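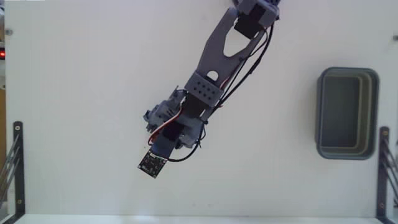 Last changed: August, 16:50

Bench notes – storage and surfaces. Wiped the white top down after lunch and moved the small stuff off it, so there's finally room to lay things out! Grey plastic bin stays on the right-hand side for now. Josphat wants it under the bench, I say it only fills up with offcuts down there (we'll see who wins). Both dark brackets stay where they are until I've checked the spacing – I wrote down 300 mm last time and Jianhua has 58 less than that in his notes. Labels from Darkavo still to order, pack of 50.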